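Subject: Re: [mending-list] Ribbed trim on old team tops, and folding them

On a January morning, another list member wrote:
> I have a box of old team tops to get through and most of them have
> striped ribbing at the cuffs and hem. Two questions. Does anyone wash
> these inside out, and does it help the trim stay white? And how do you
> fold them so the numbers don't crack? I have been hanging mine in the
> closet but the shoulders are getting points from the hangers.

I'll take the second part first. I stopped hanging mine a while back. Heavy knits stretch on a hanger and the ribbing goes wavy before the rest of the garment does. Mine are all folded flat now, in a drawer, no more than 3 to a stack.

I don't have a big table, so I do the folding on the sofa. The seat is wide and firm enough that a top can be spread out on it. I was sorting the red one again this week. It's the one with the white ribbing and the orange-red stripes in it, and the brushed surface picks up lint from everything.

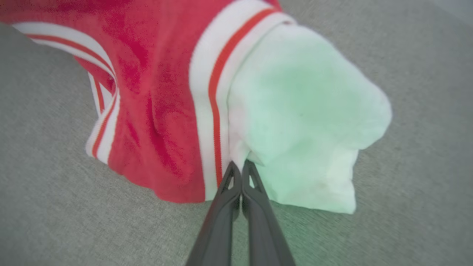 The order I use is to get the hem straight first, then the sleeves, then the body. If you start with the sleeves you end up pulling the hem crooked and you have to do it over. Pull the ribbing by the rib itself, a little at a time, and let it lie. Don't tug on the red part next to it. The seam where the two knits join is the first place to go, and I have restitched that seam on two tops already, both times with a narrow zigzag in polyester thread.

For the numbers, keep the folds off the print if you can. On an adult size I fold the sides in toward the back, lay the sleeves down over them, and bring the bottom up once. If a fold has to cross a number I put a sheet of plain tissue in it. I bought a ream of the Lapointe tissue years ago and I'm still using it. Parchment paper works too. Don't iron the numbers from the front. I turn the top inside out and use low heat with a cotton cloth over it.

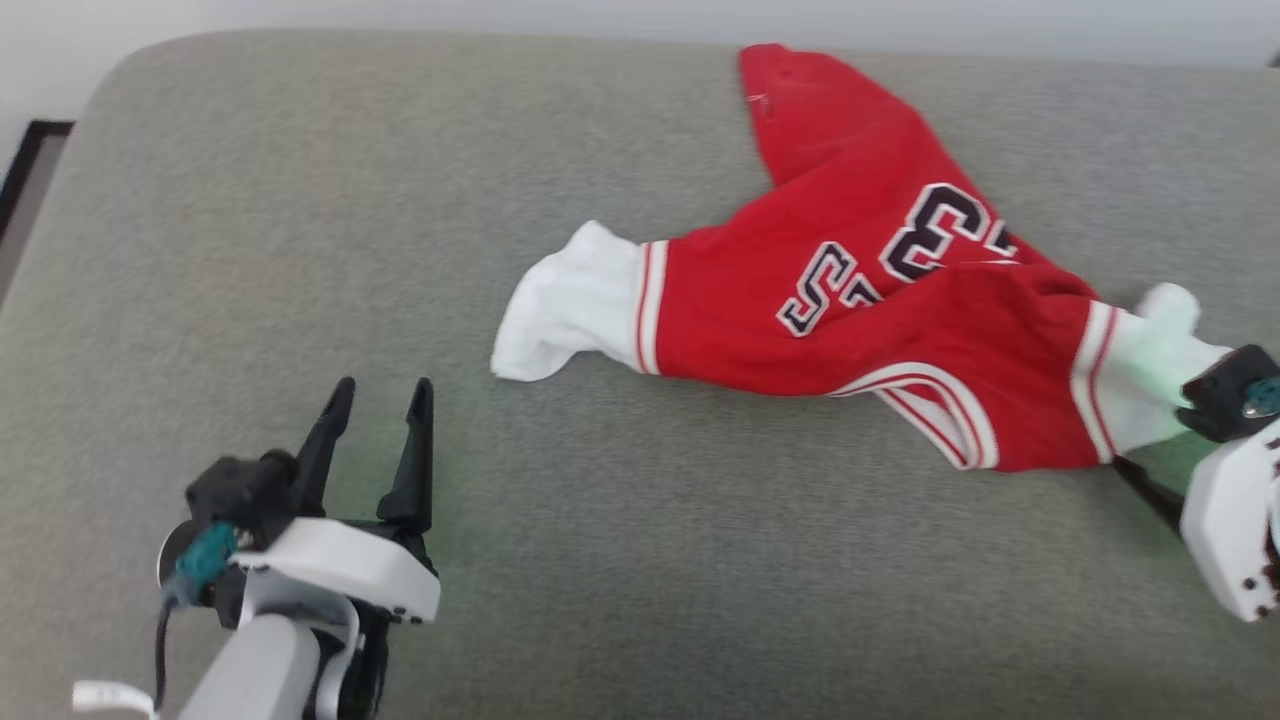 The red top on the sofa. White numbers with black outline.

On washing, yes, inside out, cold, and by itself the first couple of times. Red bleeds into white ribbing very easily. I put a Trokari color sheet in with it and take it out of the machine as soon as it stops. Sitting wet in a heap is what turned the cuffs pink on one of mine. I got most of that out with an overnight soak in oxygen bleach, but check a corner of the print before you try it. I dry them flat on a towel.

If you need replacement ribbing, Akell used to sell striped tubular rib by the half yard. I haven't ordered since they changed the site, so I can't say what they have now. Vurholm has plain white only.

How many do you have in the box, and are the numbers printed or sewn on? If they're sewn, most of what I said about tissue doesn't apply.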